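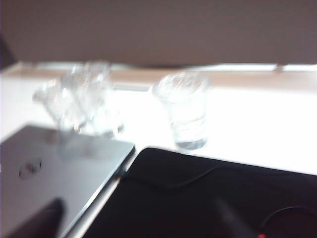 Ladi Anozie: I read the whole thread before replying and I still can't tell what the answer is. Can it clear a desk or can't it? My kids can clear a table, with a lot of complaining. If the arm can carry a cup with water in it from one side of a laptop to the other without a spill, I'd call that a chore done, and I would like to know how far off we are.

Closer than I would have guessed in the spring! Longer answer in the log below. I'm keeping the ticket open because the tall cup problem is only half solved, but there is a lot of good news in here, so please read to the end even if you only came for the fix.

Ticket: Gripper closes early on clear cups
Project: Ostilstead desk clearing
Component: Mellby grasp controller, Roman motion planner
Status: Open, workaround in place
Priority: Medium

Original report

When the arm goes for a clear cup, the fingers sometimes start closing before they are on either side of it. Best case, they close on air and the arm lifts nothing, very proudly. Worst case, a fingertip bumps the cup and shoves it along the desk. Ordinary solid objects are fine. A coffee mug is fine, a stapler is fine, a roll of tape is fine (it loves tape). Only see-through things do this.

Expected: fingers straddle the cup, close until they feel contact, lift slowly.
Got: fingers close short of the cup, or close on the rim and tip it.

To reproduce: put a clear cup with a little water in it on a white desk, something shiny in front, run the "clear" routine. It won't fail every time, so run it a bunch.

Log, October

9:10 am
Pulled the records for every clear-cup grasp so far. 286 attempts, 72 failures. I had been telling people it was "mostly working," and I suppose it was, but nobody wants a dishwasher helper that fumbles that often. Nearly all of the failures are early closes. Dropped cups are rare, so I'm leaving grip force alone for now.

9:45 am
First suspect was lighting. With bright light coming from behind the cups, the desk washes out to almost pure white, and a clear cup is down to a few gray streaks and a rim. I can find it because I know what a cup is and I fill in the rest. Mellby has to work from the streaks. Lowered the exposure on the wrist camera. Slight improvement near the rim, no change near the base.

10:30 am
Second suspect was the laptop lid. It picks up reflections of whatever stands behind it, and Mellby was sometimes treating the reflection as part of the cup, so its guess at the cup's center slid toward the front of the desk. That matches the early closing exactly! I got quite excited and told everyone in the room. Laid a dish towel over the lid and ran it again. Early closes dropped a lot. They did not go away.

11:15 am
Took the towel off again. A real desk has a laptop on it, and I don't want to hand anybody a robot that comes with a towel procedure. Added a mask instead: Mellby now finds flat shiny surfaces first and ignores anything that seems to be "inside" them. Same improvement as the towel.

11:50 am
Third suspect, and I should have thought of it first, was motion blur. The wrist camera was grabbing its last look at the cup while the arm was still swinging. Everything smears, including our own fingers. Asked Roman for a full stop before the final look. It makes the routine slower and a bit comical, like somebody pausing before they pick up a sleeping cat, but the cup's edges are so much crisper.

1:20 pm
Reran with the mask and the pause together. Short cup: clean. Middle cup: clean. Cup on the arm's side of the desk: one early close, then clean. I'll take it.

While I was there I tried the approach from the side, with the wrist low and the jaws pointing across the desk. Coming in from above had been the default because it stays clear of the clutter, but the fingers end up around the rim, and the rim is the worst place to hold a thin cup. From the side they can go lower, near the water, where the weight is. The price is elbow room. The arm has to reach over the mouse pad and keep its own cables from dragging on anything.
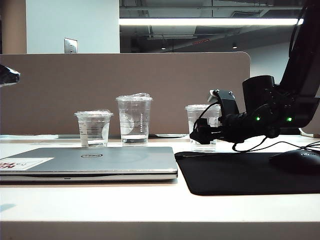
Roman handled the reach better than I expected, and the trouble came from the cables. On a low approach they hang down toward the desk, and Roman has no idea they exist. It plans for the hard parts of the arm and nothing else. I've padded the keep-out zone under the wrist and written to Gotar support asking whether the model can include soft parts.

2:05 pm
Plastic wrap. If you stretch it tight over a cup, Mellby likes it, probably because the crinkles give it something to look at. If you bunch it up loosely, the bunch gets counted as part of the cup and the height estimate comes out too tall, and the arm grips too high. Filed as its own ticket. A workaround is to tell Mellby to trust the sides over the top.

2:40 pm
Water level makes no difference that I can measure, as long as it's shallow. I haven't tried a full cup. There is a laptop right there and I like my job.

3:30 pm
Reply from Gotar: cables aren't in the collision model, but you can attach a dummy shape to the wrist and have it treated as solid. Did that. It's conservative, so some perfectly good side grasps now get refused. Better a refusal than a tug on a cable. Leaving the dummy shape in.

4:15 pm
Back-to-back test of the whole routine with everything switched on. It cleared the desk 3 times in a row, no hands from me. First time it has ever done that with clear cups! I made a noise that brought people over from the next aisle.

Workaround for anyone on the current build

1. Turn on the shiny surface mask.
2. Set the final look to "stopped" instead of "moving."
3. Use the side approach for anything clear, and add the dummy shape under the wrist.
4. Bring the exposure down until the desk isn't pure white.
5. Keep cups a finger's width apart. When two overlap in the camera view they still get merged into a single wide cup, and I don't have a fix for that.

Still open

- Tall cups pushed up against another cup.
- Refused side grasps because of the dummy shape.
- Loose wrap on top (separate ticket).
- Speed. It is slow. A person would have the desk done before the arm had finished looking at it.

So, Ladi, back to your question. For this desk, with these kinds of cups and a shallow bit of water, yes, it can do the chore, and I'd leave it running while I sat next to it. I would not leave it running and go to lunch. Move it to a kitchen with wet glasses upside down in a rack and I think we'd be back to early closes within the hour, although I'm dying to try it. Picking up the cup is also only part of clearing up. Somebody still has to pour out the water, and we haven't even started on pouring.

If your kids are available, I'd hire them for the overlapping cups.

Ladi Anozie: They charge by the cup. Please add me to the ticket for the loose wrap, and let me know when you try the rack.

Added you. The rack test needs a deeper reach than Roman allows right now, so I've asked Gotar which limit to change. Next update goes here when they answer.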